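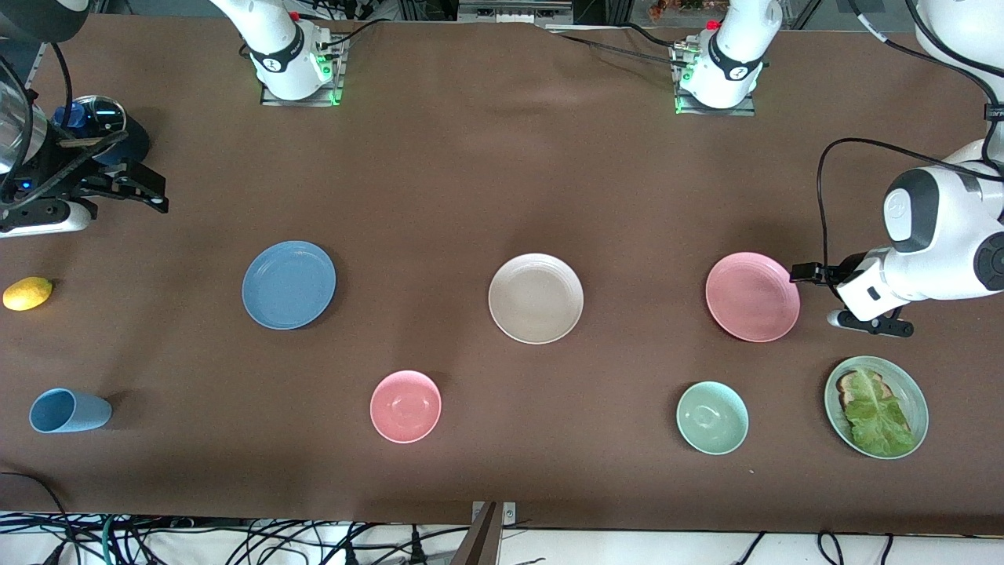 Colorful dishes on a dark brown tabletop.

Which actor biographies are worth reading if I don't care about gossip?

Posted by Habte, June 7, 2020

I run a small film evening at our library and next season we are doing one actor per month, starting in December. I'd like to read a decent life of each actor before I introduce the films. So far I have bought two and both were mostly marriages and houses. I want to know how they got parts, what they turned down, who they learned from, that kind of thing. It doesn't matter if the actor is living or dead.

I have room for 6 books in the budget. Used is fine. Is there a way to tell a good one before paying for it? The back covers all say "definitive."

Grundeck

Look at the back of the book first. If there is a section of notes with dates and sources, the writer did some work. If there are only two pages of "thanks to" and a photo list, put it back. I also check the index for the names of directors. A biography of a film actor should have long entries for the directors they worked with most. When the longest entry is for a spouse, you know what you're getting.

Another thing is how fast it gets through childhood. Star biographies like to find a sign in the cradle. The mother saw a play, the baby kicked, the boy did voices at the dinner table. One or two stories like that are normal. If you are 20 pages in and he is still four years old and already destined for greatness, the rest will be written the same way. 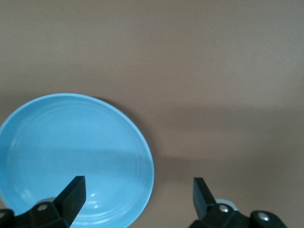 Memoirs are a different case. They are often better on the early years, meaning drama school, touring, bad rooms, first auditions, and then they get careful once the person is famous and still has to work with people. I would read the first half of a memoir and use a biography for the rest. For stage actors who moved to film, try collections of interviews too. You get the actor talking about one job at a time, close to when they did it, and they remember more.

Check if your library can borrow from other branches before you spend the money. Ours allows 5 at a time and you can renew once.

Trivberg

just read the wikipedia page and watch the movies. thats what I do and people like my intros fine

Parna

I agree with Grundeck about the index. I would add that the publication date matters. Anything rushed out in the year of a big award is usually old magazine articles put together. I have 9 of those on a shelf and there is nothing in them about the acting. Books that came out ten years later tend to be longer and calmer.

Also, for a library talk you don't need the whole book. Pick the film you are showing and read the chapter on it, plus the one before.

This site uses cookies to remember your settings. By continuing to browse you agree to our use of cookies.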